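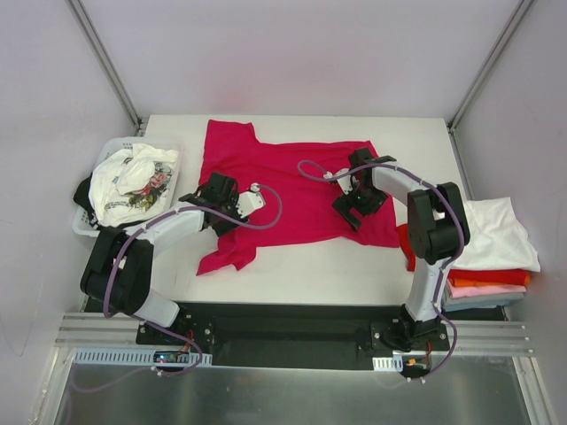
4.2 What witnesses said the second time

I came to this part of the study expecting to write two paragraphs and move on. The first statements had been coded, the second statements were sitting in a box file, and I thought the comparison would be a bit of tidying up before the section on court outcomes. It took me most of the spring and it changed what I think the paper is for.

A quick reminder of the material. We had 173 witnesses from the two force areas, Evulden and Mumport, each of whom gave a short account to an officer at the time and a fuller one later on. The gap between the two was meant to be 14 days or less. In Evulden it mostly was. In Mumport the file notes show all sorts of reasons for delay (sick officers, a broken interview suite, one witness who moved house twice) and some of the gaps are long enough that I've dealt with those cases separately in section 4.4.

The first thing I noticed, and I wish I'd been warned, is how much tidier the second statements are. People's first accounts wander. They start with the noise they heard, go back to what they were doing in the kitchen, mention the man's coat, forget the man's coat, and end with something about the bus. The later accounts run in order, from waking up to phoning the police, and they sound confident. If you gave me both and asked which one I'd trust in front of a jury, I'd have picked the second nearly every time. I suspect most magistrates would too.

But the order has to come from somewhere. In both areas the fuller statement is typed straight into Flolteck, the case software, and Flolteck asks for things in sequence: time, place, persons, clothing, actions. Officers ask the questions as the boxes come up – who wouldn't? – and the witness's story gets poured into them. A box for clothing will nearly always get an answer. I found 70 statements in which the second account gave a detail of dress that was missing from the first, and very few of those had any note saying what had prompted it.

I want to be careful here. A new detail isn't a wrong detail. Plenty of people remember more once they've slept, and a first account given on a pavement at midnight is bound to be thin. My complaint is a smaller one. When the defence asks where the detail came from, the paperwork can't say. Was the witness asked an open question, or were they asked if the jacket was dark? Had they talked it over with a neighbour in the meantime? There's no box for that.

Lumturie Berisha coded a share of the statements without seeing my results, and we argued about what counted as a change. Is "a big lad" the same as "six foot, heavy build"? I said yes, she said certainly not, and after a couple of long phone calls I came round to her view. A height is something you can be cross-examined on. A big lad isn't. So we scored that sort of thing as a new detail, and anyone wanting to rerun the coding on my original, softer rule will get lower figures all round.

We also disagreed about hedges, and here I think the data is at its most interesting. First accounts are full of "I think" and "might have been". Second accounts have far fewer. Some of that will be real confidence, some will be the officer cutting waffle to keep the thing readable, and we can't pull the two apart without recordings. Lewis Magistrates' Court holds audio for a handful of the cases, but only of the hearings, so it's no help with the interview itself.

I did try one rough check. I took the longest 400 sentences from the second statements and marked the ones that read like police English to me: "I then proceeded", "the male exited the vehicle", that kind of thing. I won't lean on it, as it's only my ear against theirs, but once you start hearing the officer's voice in a witness's mouth it's hard to stop.

For the defence lawyer the practical lesson is dull and worth having. Ask for the first account early, in whatever form it exists, including the notebook page. In both areas it was often listed as unused material and had to be requested by name. Section 4.3 looks at how often anybody did.

Figure 3. Pink T-shirt spread on a white table, with two robot arms.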